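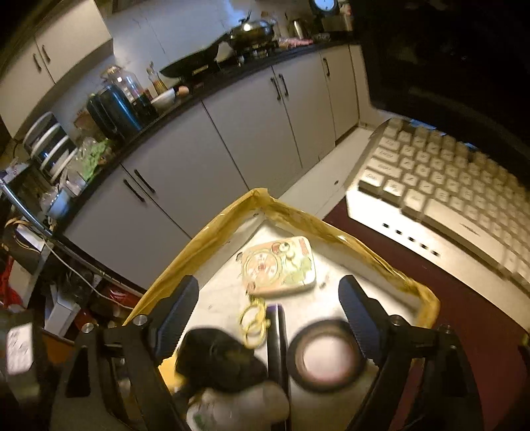 A white tray with a printed tin and a roll of black tape, beside a computer keyboard, with kitchen cabinets behind.

Hindik residents asked to sort small household items before December collection

Residents of the Hindik building are invited to set aside small household items for the December collection, which will be held in the ground-floor hall from 10 am. Last year's collection received 700 items from 74 households, and the residents' association expects a similar response.

Tins, stationery, part-used rolls of tape, clean cloths and working computer accessories will all be accepted. Items should be brought down on a tray or in an open box so that they can be checked at the door. Keyboards and other electrical goods must be handed in separately – they will be passed to the Oseo repair workshop for testing.

"Most homes have a drawer or a corner of the kitchen where these things gather," said Guadalupe Arriaga, who is coordinating the collection. "We would ask people to go through it once before the day and bring only what another household could use."

Glass, paint and medicines cannot be taken. Residents who are unable to carry their items downstairs may request help from the Barajas office, where 35 collection slots are available. Unclaimed goods will be offered to the Pison community store in the new year.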